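How many demos for two-arm folding, and do wrist views help??

Reading the Arabzadeh writeup on folding pants with two arms. They trained on 40 demos, once with wrist cams and once with the overhead only. Wrist version got 11 of 15, other one isnt reported?? Am I missing a table.

Mohit Sisodia

Its in the appendix. 4 of 15. Same pants every trial tho, so dont read too much into it.

Bodico

Depends on the cloth. Ours below, first three from the wrists, last one fixed cam. Wrist view goes to mush when fabric is close, see the third.
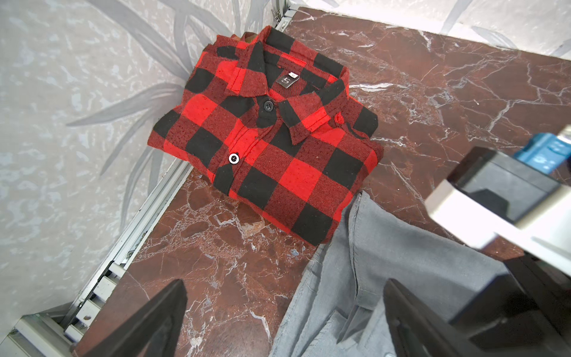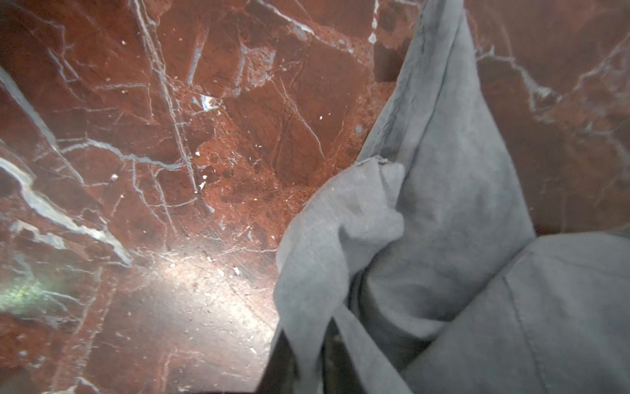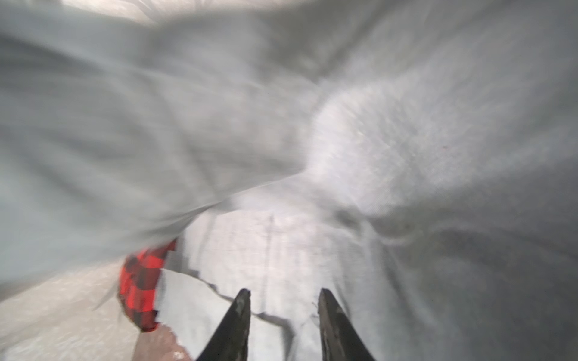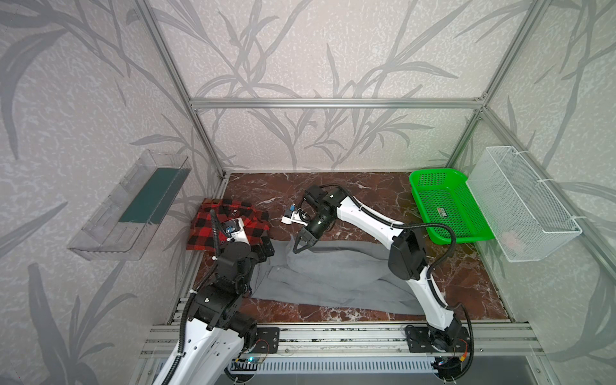
Posted by Finn Fröhlich, August 5, 2025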